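Boychuk Folding Table, White Top: Three Months of Laundry

Review by Ziad Rawashdeh
Filed under: Laundry room, Furniture

Price paid: $177
Rating: 4 out of 5

The Boychuk is a freestanding work table sold for laundry rooms. It replaces the top of the dryer, or the bed, as the place where clothes get sorted, folded and stacked. I bought mine in the spring from Botico, assembled it the same evening, and have used it for all household washing since. There are five of us in the house. I also run T-shirts and knitwear for a small resale sideline over it, so it gets more use than the manufacturer probably had in mind.

Assembly

The carton contains the top, four legs, two side rails, a rear crossbar and a bag of hardware. A hex key is supplied. The instructions are drawings only, and the drawing for step 4 shows the rear crossbar upside down relative to the drilled holes. If the holes do not line up, flip the bar.

Total time was 50 minutes working alone. The side rails should be left finger-tight until all four legs are on, then tightened in a diagonal sequence. I tightened the first rail fully and had to back it off to get the second one in. The legs have screw-in leveling feet with enough travel to correct my floor, which falls toward the drain.

The surface

The top is white, flat and low-sheen. The question with any folding surface is friction. Too slick and the bottom layer of a garment slides while you fold the upper one. Too rough and fine knits snag. The Boychuk sits near the slick end of acceptable. Cotton jersey stays put under light hand pressure. Polyester sportswear does not, and a slippery jersey has to be held with one hand through the whole fold. I have had no snags on anything, including two loose-gauge sweaters that catch on most things.

White is a good choice for this job. Lint, loose threads and pet hair in dark colors show up at once, and so does any dye transfer from a damp item. It is a poor choice for anyone folding mostly white towels under weak light, where the edges of the pile disappear into the table. I added a lamp over the left end in July and the problem went away.

Cleaning is a damp cloth. Dried starch needed a second pass. A ballpoint mark from labeling took rubbing alcohol and left no trace. I have not ironed on it. The leaflet says not to, and gives no temperature rating.

Working height

The feet adjust for level only. Working height is fixed at 36 inches. That suits me at 5'10". Hauwa Ekpo, who shares the resale work with me and is a good deal shorter, finds it high for folding bedding and fine for shirts. Anyone under 5'4" should measure a kitchen counter before ordering and decide from that.

How it handles different items

Flat items are easy. Pillowcases, dish towels and plain T-shirts need a space not much larger than themselves, and the top takes two in progress side by side with a finished stack at the end.

Fitted sheets are the limit. A queen fits if one end hangs off the front. A king does not fit in any useful way and I still do those on the bed.

Knits with shaped seams are the more interesting test. A flat surface shows every place where the cloth does not want to lie flat: a curved seam, a ribbed band, a gathered section. On the dryer lid, with its raised edge and control panel, I used to fold these by feel and get a lopsided stack. On the Boychuk it is possible to lay the plain panel down first, smooth it outward from the center, then bring the seamed side over in one move. The layers at the seam still bulk up. The table cannot change that, but at least the bulk lands in the same place each time.

My sequence for a knit top is as follows. Lay the piece down with the widest plain panel facing up. Smooth toward the edges with the flat of the hand. Let ribbing relax to its own width without pulling on it. Turn the seamed side in over the plain panel. Fold from the hem. Press once and move it to the stack. With the piece already right side out, this takes me 10 seconds or a little more.

Stretching the ribbing to match the body is the usual mistake. It springs back in the stack and drags the fold with it.
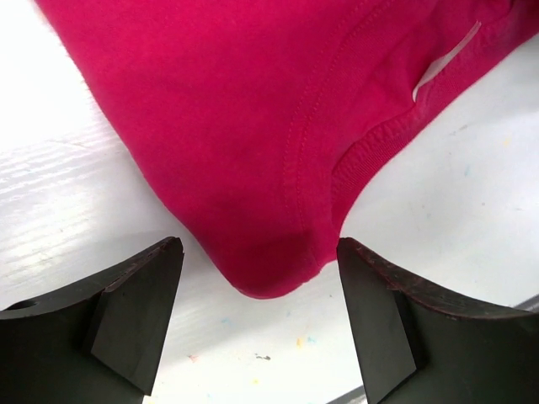 Double-stitched seams need the same patience. Two parallel rows of thread hold a seam stiffer than the cloth on either side, and if that seam runs in a curve, a straight fold line will cross it at an angle and kick open. I put the fold beside the seam where there is room and across it only when there is no alternative. With 15 inches of clear table on each side of the garment there is enough space to turn the whole piece and try a different line. On a narrower surface I would not bother.

Stability

The frame is stiff front to back and slightly loose side to side. Leaning on the front edge produces no movement. Pushing a heavy stack along the top from left to right produces a small sway that stops when the hand stops. Retightening the rails after the first month reduced it. A second crossbar would probably remove it.

I have had two full baskets on top together with no visible bow. The stated limit is 700 newtons spread over the whole top, an odd unit for a laundry table and one most buyers will have to convert. It comes to a little under 160 pounds. It should not be used as a step.

Compared with the Duklow and the Jevbridge

Somkiat Kaewsai lent me his Duklow for two weeks. It is cheaper, folds against the wall and has a textured gray top. The texture holds sportswear better than the Boychuk does. It also holds lint, and needed brushing between dark and light loads. The hinge leaves a gap across the middle of the surface, and every fold made over that gap picks up a line.

The Jevbridge is larger, has a shelf underneath and costs nearly twice as much. I used one at Musa Nwosu's place for an afternoon. It is the better table for bedding. For shirts and knitwear I saw no gain, and it would have blocked my door.

Faults

The edge trim at the rear left corner lifted in the second month. I pressed it back with contact cement and it has held. Botico offered a replacement top, but the return carton would have been my expense, so I declined.

The leveling feet have hard plastic bases and mark vinyl flooring. Felt pads fix this and should be in the box.

There is no lip on any side. Small items such as socks go over the back and land behind the table, where the crossbar is just low enough to make reaching them a nuisance. A strip of foam between the table and the wall took care of most of it.

Verdict

A plain, sound table at a fair price, best for shirts, knits and small linens. Wrong for king bedding and for very small rooms. One point off for the trim and the sideways play.

Comments (2)

Sotiris Panagiotou
Does the top come off without undoing the rails? I need to get one down a narrow basement stair.

Ziad Rawashdeh
Yes. Four bolts from underneath, same hex key. Take the top down separately and leave the frame together if it will clear the turn. Mine went through a 28-inch door on its side with the legs on.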